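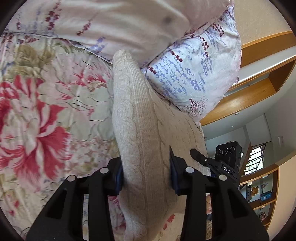

Look at the finger pads first, Soo-ah Ha wrote when she heard I was going to the Hemska open day in June, because a worn pad will make you blame everything else. I'm glad she did, as it gave me something to ask about while we waited our turn to try the hand-held gripper on a sweater.

Geum-ok Jang, who looks after the grippers, was very patient with us. She wipes the blue pads every 15 minutes of folding (wool sheds more than you'd think!) and swaps them after 90 hours. The pivot pins get a wiggle test each morning — if a finger rocks sideways, the whole linkage comes apart on her bench.

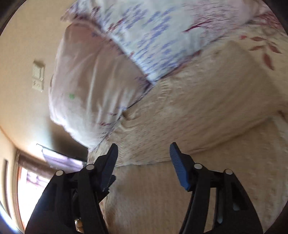 Setting up takes her 12 minutes on a good day. She opens the jaws as far as they go, closes them slowly, and watches whether both fingers arrive together. If one lags she loosens that side, nudges it and starts over, and she did this twice for us without a sigh. Her notebook has 400 entries in it now, mostly about screws.

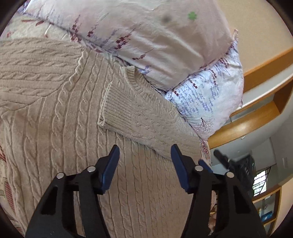 Gripper jaws open over the sweater's folded sleeve.

I got my own turn just before noon and pinched far too hard. Geum-ok showed me how to ease off until the knit just stays put, and then we all went down for soup.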